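Skeltdale Bunkhouse: things people ask me

I run the bunkhouse on my own, so the answers are all mine, and I update them whenever the same question lands in my inbox for the third time in a week.

Do I need to bring my own towel?

Please do! I have a few spares in the hall cupboard, but they go fast on a wet Saturday and they're on the thin side. Sheets, pillow and blanket are already on your bunk.

I forgot my toothbrush. Am I stuck?

Nope. It's the most forgotten thing by a mile (phone chargers come second). I keep individually wrapped toothbrushes, so just ask at the desk. Toothpaste too, if you don't mind whatever flavor I bought.

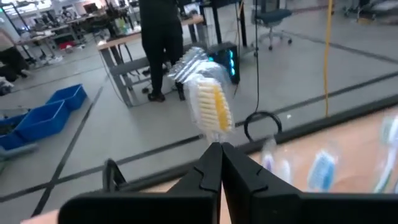 How do I get there without a car?

Take the train to Mevgate and then the valley bus, number 183. Ask the driver for the bunkhouse stop, because the sign has been missing since February and I've given up chasing the county over it. The ride takes 60 minutes, with some very good hills out the left-hand window. If you miss the last bus, call me before you start walking. The road has no sidewalk and the bends are nasty after dark.

Can I cook?

Yes, and I hope you will, the kitchen is the nicest room in the place. There are two stoves, one big fridge and more frying pans than anyone could need. Label your food and wipe the table down when you're done. I'm fussy about tables, I'll admit it, and I love a plain wooden one with the grain showing. 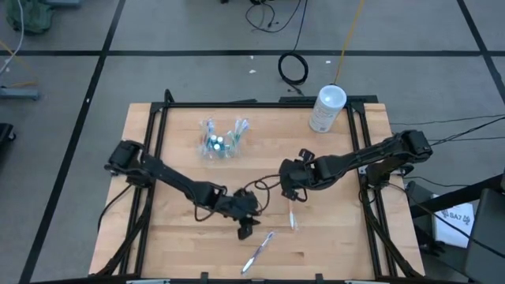
What time do lights go out?

10 p.m. in the bunk rooms. You can stay up in the lounge as long as you like if you keep the door shut. Walkers doing the Irkis ridge are often up before dawn, so they'll thank you for it (and you'll hear them packing, sorry).

What do you do about all the plastic wrapping?

Fair question, I get it a lot. I tried unwrapped toothbrushes and guests just wouldn't take them. So for now they stay sealed, and I'm still looking for a paper-wrapped kind I can afford.
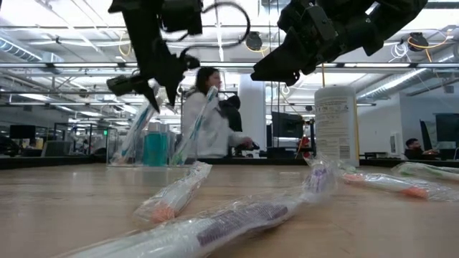 Wrapped toothbrushes in a clear container.

Is there anywhere to leave my stuff for the day?

Sure, there's a locked closet by the front door. I can't store anything that needs to be kept cold in there, and I'd ask you to put small bottles inside a bag, with the lids screwed on tight.

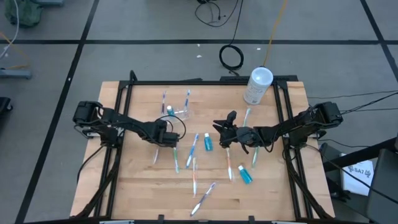 Bikes go in the shed out back, which has its own key. It holds plenty, but tell me ahead of time if you're a big group.

Is there a store nearby?

Mavromatis, 100 yards up the lane. Bread, milk, batteries, blister pads and a very decent cheese pie. It closes for lunch, so go in the morning if you want the pie.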